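Ranska House shared kitchen: progress report to the Dodero Fund
22nd January
Prepared by Kaisu Valtonen, kitchen project lead

Dear all at the fund,

First of all, a very happy new year to you, and thank you for being so patient over the holidays while we got our paperwork straight. You asked for a short report on how the small equipment part of the grant is going. I'm afraid I have never managed a short report in my life, but I'll do my best to keep to the things you wanted to know.

As you'll remember, Ranska House has 33 residents, most of them living alone in single rooms and sharing the one kitchen on the ground floor. When we first wrote to you, quite a few people were going without a hot meal in the evening, partly from habit and partly from a real worry about using the big gas cooker. The plan was to give them simple countertop equipment, and a bit of friendly teaching to go with it.

The microwaves came from Oksanen in the first week of January, a little later than promised but all in good order. We bought three, as agreed. We spent a good while choosing the model, and what won people over in the end was how plain it is. The buttons are set out in a grid, there are quick time settings just under the display, and the light inside is bright enough for you to see properly what you're doing when the door is open. Several of our older residents told us that their last microwave was like peering into a cupboard, so this mattered more than I would have guessed. 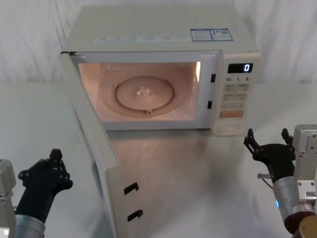

The teaching sessions have been a real pleasure. We keep them to half an hour with a cup of tea afterwards (the tea often goes on longer than the lesson!) and we begin with the very basics: opening the door wide, checking the glass plate is sitting properly, putting the bowl in the middle, covering it loosely. So far 18 residents have come to at least one session, and a handful have come back for a second, I suspect for the company as much as the cooking. We have covered porridge, soup, baked potatoes and warming up leftovers safely. Scrambled eggs divided the room, and I think we'll leave them be for a while.

Cleaning has been the harder part. We'd hoped that everyone would wipe up after themselves, and many do, but soup has a way of getting everywhere. We now take out the glass plate and wash it every evening after supper, and there is a cloth on a hook by the sink. It is going better than it was a fortnight ago.

On the money side, the Trinar booklets with the large print recipes cost £50 less than we had put down. With your permission, we should like to spend that on microwave-safe bowls with lids, as people have been borrowing one another's and there has been the odd cross word about it.

Still to do: the session on cooking rice, a second printing of the booklet with the residents' own recipes added, and a chat with those who haven't yet come along, to find out what would suit them better. Please do call in if you are passing, the kettle is always on.

With warm wishes,
Kaisu Valtonen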